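Sostetti (software)

Sostetti is a software package for controlling pairs of small robot arms that share one work area. It handles motion planning, camera input, gripper control and the recording of runs, and is used mainly for tabletop handling tasks such as picking up hand tools and setting them down in a tray. The package was first developed at the Heldale workshop in Plaston and is now maintained by D'Souza, a small engineering firm in the same town.

Background

Work on the package began as a set of scripts for driving 2 arms from a single computer. The early scripts treated each arm as a separate machine and kept them apart with a fixed line down the middle of the floor. Neither arm could cross the line, so an object on the wrong side had to be moved by hand. The scripts were merged into one program in August, and the fixed line was replaced by a planner that works out the space each arm needs from moment to moment. The first public version was dated 10/18/21.

Design

Sostetti is divided into a planner, a perception module, a gripper module and a recorder. Each runs as its own process, and they pass messages through a shared queue. If one process stops, the others hold the arms in place until it is restarted.

The perception module reads wrist cameras and, where one is fitted, a fixed camera covering the whole work area. The fixed view is used to find objects and to give a first estimate of their position. The wrist view takes over once the gripper is close. At that range the module follows the edges of the object between the fingertips and measures how far it sits from the center line of the gripper. Handled tools are a common case. A screwdriver gives the module a long straight body to follow, and strong color on the handle makes it easier to separate from the floor.

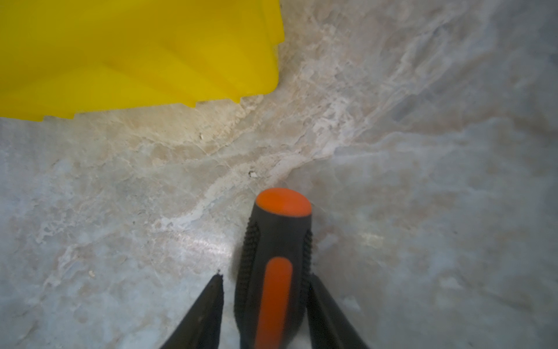 The gripper module closes the fingers in small steps and compares motor current with finger position after each step. When the current rises and the position stops changing, the module reports contact. It does not identify the object and has no model of its weight. A grip target is set by the user for each task, and beginners often set it too high, which can twist a round handle out of line as the fingers close.

Patterned surfaces are a known weak point. Veined or speckled floors produce false edges, and crumbs or flecks on the surface may be picked up as corners. The module reduces this by keeping only edges that move together between two views. Shiny spots are harder to remove, as they shift when the wrist camera moves.

Planning for two arms

The planner treats both arms as one body with shared limits. It searches for a path for the arm with the more urgent task, then fits the second arm's path around it. If no path is found, the second arm is sent to a waiting pose near its own base. The planner checks link against link, but cables are modeled only as a wider sleeve along each arm – a shortcut that works for most layouts and fails when a cable loops well clear of the arm.

Containers are entered as a floor with raised sides. A long object lowered into a tray is given a clearance zone along its full length, and the zone is checked against the other arm until the gripper opens. The size of the zone can be changed in the task file.
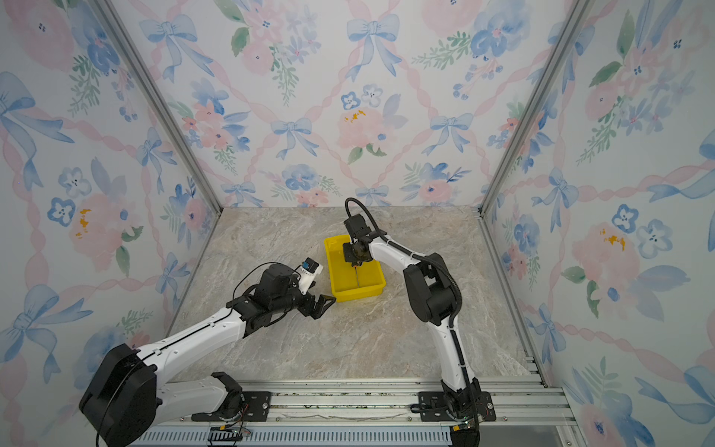
Calibration is done once for each layout. The user guides each gripper to a set of marked points on the floor, and the program solves for the position of both bases along their rail. The standard routine takes 36 points. A shorter routine exists, but the manual advises against it when the two arms are expected to work over the same container.

Recording and replay

The recorder saves joint positions, gripper state and camera pictures under one clock. Runs can be replayed on the arms or in a simple viewer, and a run can be trimmed before it is stored. The test set supplied with the package holds 702 runs, all made in Plaston.

Limitations

Sostetti has no support for moving bases or for more than one pair of arms. Force limits depend on motor current alone, so light contact may be missed. The tracker listed over 2751 closed reports at the last release, many of them about camera timing.

See also

Motion planning
Hand-eye calibration
Visual servoing
Collision detection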